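Fareck frees its grasp planner, grudges and all

Fareck has put its grasp planner, Litemik, out in the open. The small Fovthorpe software company posted the source in April with a license, a getting-started guide and a file called KNOWN_SADNESS, where the bugs are kept.

Litemik is the part of a robot's control software that decides where the fingers go before they close. It takes a depth image and a rough idea of what the part is, comes up with up to 500 candidate grasps, throws most of them out, and hands the survivors to a motion planner. The whole business takes long enough for a person to wonder whether the thing has crashed. It usually hasn't.

Grasp planners are not rare. There is a decent supply of them free for the taking, and nearly all are very good at picking up mugs. Litemik was written for wiring work, which has few mugs in it and a great many shiny parts with floppy things attached. Laimutė Dambrauskienė, who started the code base and still owns the most sarcastic comments in it, says the early versions treated cables as solid objects and politely refused to go near them. Later versions ignored cables altogether and went straight through.

"We had a cautious planner and then we had a rude one," she said. "What you can download now is somewhere in the middle."

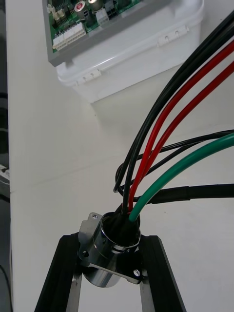 Litemik's middle ground is a scoring rule the company calls clearance debt. Every candidate grasp starts with a clean record and runs up a bill for each stretch of its approach that passes near something bendable. A grasp can still win while owing a little, so long as nothing cheaper is on offer. The connector job shows the rule at its most useful: with red, green and black cables arcing out of the top of the metal housing and off to one side, an approach from the cable side costs a fortune, and the cheap option is to bring the fingers in from below and clamp the cylinder itself. The polished metal is a separate headache. A surface that mirrors the gripper's own dark fingers gives a depth camera plenty of chances to believe in things that aren't there, and Litemik deals with this by trusting any reading near a bright rim about as far as it can throw it. Where the readings run out, it falls back on the part model and hopes the part model was drawn by someone careful.

Thin wires are still the weak point, according to the KNOWN_SADNESS file. A loop lying against a pale background can drop out of the depth image between one look and the next, and a planner that can't see a wire won't charge for it. The current fix is to remember any wire seen in the last 9 looks and assume it is still hanging about. This works until somebody moves the wire. Then the planner spends a while steering around a memory.

The release also includes Stubbs, a replay tool that lets a developer step back through a failed grasp and find out which of the rejected candidates would have done better. Elīna Baranauskienė wrote it after a stretch of reading log files by hand, a period she does not recall fondly. Stubbs draws each candidate on top of the camera view, colors it by debt, and prints the reason it was turned down in plain words. Some of those words had to be edited before the public release.

"It's mostly for settling arguments," Baranauskienė said. "You say the camera was wrong, I say your weights were wrong, and we play it back. Usually it was the weights." She added that they were usually hers.

Anyone hoping for a polished package should lower their sights a notch. There are 2,718 automated tests, and a good share of them check that old mistakes are still not being made. The installer runs on one operating system. The settings page has six sliders, one of which is labeled "nerve" and is documented only as "try it lower first." Support for suction cups is listed as planned, and has been for as long as there has been a list.

Fareck says it will take outside contributions, with the next round of work going to two-handed jobs, in which one gripper holds the part and another deals with the cable. The clearance rule will need rethinking there, as the second gripper is supposed to get near the cable. Dambrauskienė has opened a ticket on the subject. It reads, in full, "Hm."

Last updated: April, 9:00 a.m.

Contact the newsroom | Copyright, all rights reserved | Back to top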